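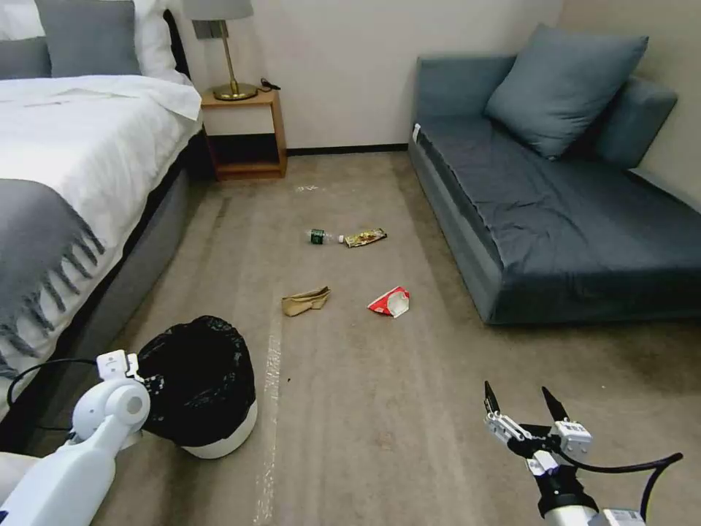 How to Reset a Guest Room Between Stays

By Xiuying Song
Thursday, January 4, 2024

16 comments | 693 shares

A small guest room with a bed, a nightstand and a sofa doesn't take long to turn around if you do things in the right order. Most of the wasted time comes from vacuuming too early or making the bed while there is still trash on the floor. The routine below is the one I use for the two rooms at Limismont, and it works just as well for a spare bedroom at home.

What you need

A trash bag with something to hold it open, a vacuum with a crevice tool, a damp cloth, a dry cloth, and a clean set of bedding. Leave the bedding outside the door until step 4.

Step 1. Open up the room

Pull the curtains back and turn on the lights. Clear plastic and small bits of white paper are easy to miss on a light carpet in dim light. Open a window if the weather allows.

Step 2. Pick up the trash

Set the bag on the floor near the bed and fold the liner over the rim so it stays open by itself. Start with the big, light things: paper bags, chip bags, food wrappers. Flatten them as you go, or the bag will look full when it's mostly air.

Leave bottles for last if you recycle them separately. Check whether there's anything left inside before you tip one, and screw the cap down tight. A half-full bottle leaking into a trash bag makes a mess that follows you down the hall.

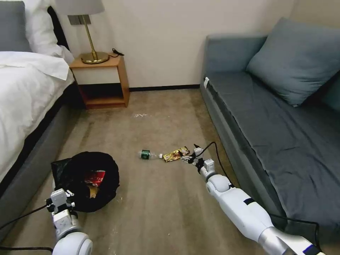

Small scraps come after the large pieces. Look along the baseboard, between the nightstand and the sofa, and under the edge of the bed where the duvet hangs down. Pick up paper scraps by hand – a vacuum will usually take them, but a folded receipt or a strip of plastic can jam the brush roll. Foil wrappers are worse.

Then check the places people forget. Lift the sofa cushions and run your hand along the back of the seat. Look on the lower shelf of the nightstand and open the drawer, if it has one. Anything that could be a belonging goes in a labeled envelope, even if it looks worthless. Last December I nearly threw out a parking ticket someone needed.

Step 3. Dust from the top down

Wipe the lampshade with the dry cloth, then the base. Brass shows fingerprints, so finish it dry. Move any loose cord off the nightstand before you wipe the top, and coil it afterward so it doesn't hang over the edge. Do the baseboards last.

Step 4. Strip and make the bed

Take everything off and shake out the throw before you decide whether it needs washing. A fringed throw should go in a mesh bag on a gentle cycle, or the fringe will knot. Put the clean duvet on so it hangs evenly on both sides, stand the pillows against the headboard, and lay the throw across the lower part of the bed.

Step 5. Straighten the sofa

Smooth the seat cover from the back toward the front. Wrinkles in a loose cover won't all come out by hand, and a quick pass with a steamer is enough. Put the large cushion back against the backrest and tuck in any tags that stick out.

Step 6. Vacuum your way out

Start at the far wall and work toward the door. Use the crevice tool where the carpet meets the baseboard and along the base of the sofa. Go over worn areas twice, in different directions. If you find a dark streak, blot it with cold water and a white cloth first – scrubbing only pushes it deeper into the pile.

Tie off the trash bag, put in a fresh liner, and close the window before you leave.

3 comments awaiting approval
Viewed 1,960 times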